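Workshop tips: trying out grippers on a small arm

Most of these come from the bench at Grivdale, where we compared parallel fingers from Berilico with a softer pair from Trendine. Both went on the same arm, with the same controller. Last changed 5/15/19.

**Fixing down**

- Bolt the base before you do anything else. A clamp will do for a first look, but it creeps.
- Leave slack in the cable and move the arm by hand through its full reach with the power off. If the cable pulls tight anywhere, re-route it.
- Put a cloth on the table. Things that are dropped stay put, and a plain dark one keeps glare out of the camera. Tape the corners underneath.

**Swapping fingers**

- Mark the mounting ring and the housing with a paint pen so the fingers go back at the same angle every time.
- Keep the screws for each pair in their own jar. The Trendine ones are 2 mm longer and will bottom out in the other housing.
- Re-zero after every swap. Open fully, close fully, then check the gap with a feeler gauge.
- Wipe the pads with a damp cloth and let them dry. Solvent makes the soft pads tacky and you will get good results that don't last.

**Choosing things to pick up**

Use what is in the house. Blocks are too easy on their own and every gripper looks good with them. Mix in cloth, a plastic bag, something round and something spiky. Matěj Šimek adds a tin, as it rolls if the fingers close off-centre.

Use a mesh basket if you have one. You can see a little through the sides, and the rim shows up poor approach angles quickly – rigid fingers catch on it, soft ones fold over.

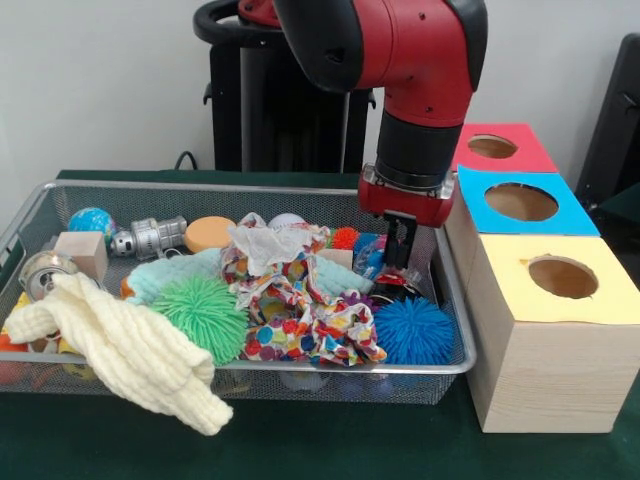
*Parallel fingers open over the right side of the basket, by the blue spiky ball. Sorting boxes to the right.*

**Keeping a record**

- We made 337 tries with the parallel fingers before changing anything. Fewer than fifty tells you very little.
- Write down misses by type: slipped, never touched, picked up two things. A plain pass or fail is no use later on.
- Stir the basket between runs, and have the same person do it. Fabric packs down at the bottom otherwise.

So far the parallel fingers are better on blocks and cloth, and the soft pair on anything round. Neither is much good with a thin bag lying flat. Pinch it up into a peak first if you only want to test the lift.

Spare pads: Þórarinsdóttir, second drawer, ask for the 2 mm ones.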